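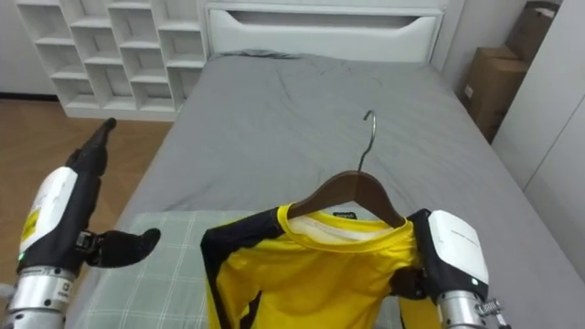 A yellow long-sleeved shirt on a wooden hanger, with the right hand holding it near the shoulder.

Search this site Enter keywords Go

About Ulineck

Ulineck tests household robots and publishes what we find. We don't build them, we don't sell them, and we take no money from the companies that do. Bhavana Nadar started the firm after nine years of writing manuals for washing machines, a job that left her with a low opinion of the word "effortless."

The question we get asked most is whether a machine can do the chores yet. Our answer for now is no, with a few small exceptions. Robots can do parts of chores. Putting a shirt on a hanger is a good test because people think of it as nothing: find the collar, get the shoulders even, don't drag the sleeves. Then somebody has to do it again with a different shirt.

How we test

We keep a list of 84 household tasks. Each one is written out in plain words, with a start and a finish, and a robot gets 20 tries at it. If a person has to step in, that try is a fail. Makers don't love this rule. Several have asked us to count "assisted successes" – we don't.

We also ask who is doing the driving. A robot steered by a person in the next room may be a fine piece of engineering, but it hasn't saved anyone any work. Our reports state which it was, on the first page. Speed gets its own line too. A video played at eight times normal speed tells you very little about your Tuesday laundry pile, and we won't publish one.

What we publish

Nitidden is our yearly report on laundry and bedroom chores. Trikia covers the shop floor: bin picking, boxing, labeling, sweeping up. The shop-floor results are better, mostly where the parts are all alike and stay where they were put. The Gowda list is the full set of task sheets, free to anyone who wants to run the tests and argue with us.

We have been wrong before. In October we corrected 2 scores in Trikia after a maker showed that our timer was off, and both versions are still posted.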